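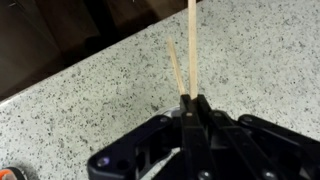

For many years I did not make any difference between a stick and a stick. When I wanted to grill small pieces of something, I bought the cheapest pack in the shop and I was angry with it later. Now I have a little more experience and I look at the shape first. Two thin, flat-sided sticks of light wood, like these over the speckled granite, are for me the better kind for soft food. One of them has an end which looks slightly pointed, and for mushrooms or tofu I don't need more than this. A round stick lets the mushroom turn like a wheel. You turn the stick and the food stays as it was, with the same side down, and it becomes black.

Kitchen notes > Small things > Sticks and bowls

Print this page | E-mail this page

My neighbor Pramila Bansal taught me to use two sticks for one piece when the piece is wide. You hold them a little apart and push them in together. I was doing it with eggplant slices in July and the slices did not fall one single time. Before, I was losing a part of every dinner to the bottom of the oven.

I soak the sticks in cold water for 20 minutes. Some people write that one hour is necessary. I tried both and I could not see a difference under my grill, but my grill is weak, so please do not take this as a rule. With real fire I would soak longer. I put a small plate on top of them, otherwise they swim.

A pack of 100 is enough for me for a whole year. I bought the Jakora ones last time and they were good, a bit rough on one edge. The Pandey ones come in a pack of 50 and cost almost the same, and I had several which were already broken in the bag. I wrote to the shop and they answered very politely and did not do anything.

Now the marinade, which is the reason I started to write this post. My cousin Kamlesh asked for it two times and I always forgot. For 600 grams of mushrooms I take:

4 spoons of soy sauce
2 spoons of oil without a strong taste
1 spoon of vinegar
1 small spoon of sugar
garlic, as much as you like
something hot, if your children allow it

I mix everything in a wide bowl. It must be wide, I repeat this to everybody. In a deep bowl the mushrooms at the bottom drink all the sauce and the ones on top get only the smell. In a wide one they lie nearly in one layer and I can turn them with my hand. A second bowl waits for the finished sticks, and I try to keep it near the wall, where my elbow does not reach it. I broke one very nice bowl before I learned this. 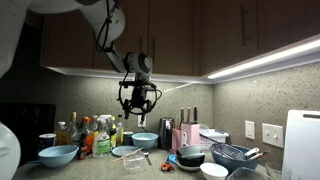 The bottles on the left, a wide bowl in front of them, and the other bowl by the wall.

The bottles are a separate question. I like to have them standing on the counter in a crowd, the oil, the dark sauce, the sour things, all together. My husband prefers them behind a door. He says the counter is for working and that every bottle makes a ring under it, and about the rings he is right. We tried it his way for one month. I opened the cabinet with oily fingers so many times that he was cleaning the handles more than he was ever wiping the rings, and then the bottles came out again.

What I did accept is to put the tall ones at the back. When I had the spray bottle for cleaning behind the oil, I knocked the oil down each time I wanted to wipe something. It is better if the thing you take most often stands in front.

A light under the upper cabinets helps too. I cook in the evening, and with only the ceiling lamp I am standing in my own shadow and I cut the garlic by memory.

Let the mushrooms stay in the sauce for half an hour. Put them on the sticks through the cap and the foot, not too close to each other, and grill them until the edges are brown. The sauce which stays in the bowl can be boiled for a few minutes in a small pan and poured over rice.

Next time I will write down the eggplant version. It needs salt before and more patience, and I still have to ask Pramila how thick she cuts the slices.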